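4. Audience Response to Interrupted Performances

4.1 Scope of the survey

Earlier sections dealt with the technical causes of interruption at live music events. This section turns to the people in the seats. It asks what ticket holders at four mid-sized venues expected when a concert stopped before its planned end, what they were told, and how their view of the venue and the performer changed in the weeks that followed. Power loss is only one of the causes covered. The sample also includes stops for weather, illness, crowd safety and late equipment delivery.

The four venues are referred to by the names used in the project: Mesier Hall, the Tovari Pavilion, the Gallardo Theatre and Dreneck Arena. Mesier Hall and the Gallardo Theatre are fully seated. The Tovari Pavilion has a covered stage and an open lawn, and Dreneck Arena changes its floor plan from one event to the next. All four sell tickets through their own box offices as well as through outside agents, a detail that became important when refunds were studied.

Ticket holders were invited by email to complete a questionnaire 12 days after the interrupted event. Reminders were sent once. A total of 318 usable responses were received. Responses were set aside where the person had bought a ticket but had not attended, as the questions on announcements and staff conduct could not be answered from home.

4.2 Expectations at the moment of stopping

Respondents were asked to recall the first few minutes after the music stopped. Many wrote that they had taken the silence for part of the show. This was most common at the Gallardo Theatre, where touring productions often use long blackouts between songs, and least common on the lawn at the Tovari Pavilion, where the audience could see stage crew moving in daylight. The difference has a practical meaning for venue managers. An audience that does not yet know there is a problem will wait calmly, but it will also feel misled if the first announcement comes late and is worded as though the delay had only just begun.

The wording of the first announcement was remembered with some accuracy. Respondents at Mesier Hall were able to repeat the phrase "a short technical pause" in open comments, and several noted that the pause had then lasted for the rest of the evening. The phrase itself drew more complaints than the length of the wait. At Dreneck Arena, where staff said plainly that they did not know when the concert would resume, the comments were milder, and a number of people praised the floor staff for repeating the same message at each entrance.

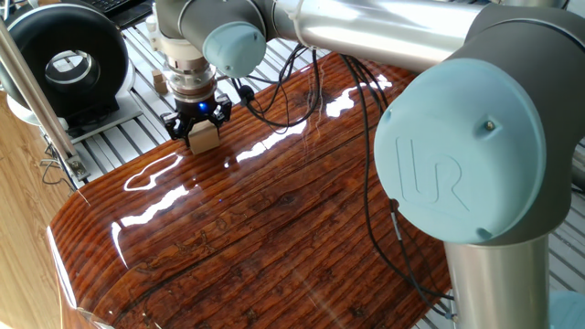
Figure 7.

It should be noted that recall of this kind is open to influence from later events. A respondent who received a full refund may remember the announcement more kindly than one who did not. The questionnaire placed the items on announcements before those on refunds in order to limit this effect, but it could not be removed. We return to the matter in Section 6.

4.3 Messages from the performer

In each case studied, the performer or the performer's management posted a public message within a day. The form of the message differed. Two performers recorded short videos, one posted a written statement, and one shared the venue's notice without adding to it. Respondents who had seen a video were more likely to describe the performer as having been let down by events, in the same way as the audience. Those who had seen only the venue's notice tended to direct their questions to the box office and, when the answer was slow, their anger as well.

Open comments suggest that speed was valued above polish. People wrote approvingly of messages that were plainly recorded in a dressing room or a car, and a few said they would have trusted a prepared statement less. There was a limit to this goodwill. Where a message promised that the show would be made up, and no new date was given by the time of the survey, respondents mentioned the promise as a reason for not buying again. Managers may therefore wish to agree with touring companies in advance on what can be said about new dates and who will say it.

4.4 Refunds and replacement dates

The refund rules of the four venues were similar on paper. Each allowed a full refund if the concert had not begun, and each left the matter to the promoter if part of the program had been played. The meaning of "part" was not defined in any of the four. Ticket holders at Mesier Hall, who had heard the opening act and two songs from the main performer, were offered a credit. Those at the Tovari Pavilion had heard a comparable share of the program and were offered their money back.

Ticket holders who had used an outside agent reported the greatest difficulty. They were often sent from the agent to the venue and back again, and some were still waiting when they completed the questionnaire. Booking fees were a further source of complaint – they were returned by the box offices but kept by most agents. Parking and travel costs were raised less often than expected, and mainly by people who had traveled more than 200 miles.

Replacement dates were welcomed where they were offered, but attendance could not be assumed. Many respondents had arranged child care or time away from work for the first date and could not do so twice. At Dreneck Arena, holders of original tickets were given until the end of September to choose between the new date and a refund, and the clear deadline was mentioned favorably. The Gallardo Theatre set no deadline and continued to receive requests after the replacement concert had taken place.

4.5 Limits of the findings

The sample is drawn from people who chose to reply, and it is likely that those with strong feelings are overrepresented. The venues are also of similar size, so the results should not be applied to stadium events, where exits, transport and crowd control place different demands on staff. Box office records were available for three of the venues only. For the Tovari Pavilion, refund outcomes are taken from the questionnaire alone and have not been checked against any other source.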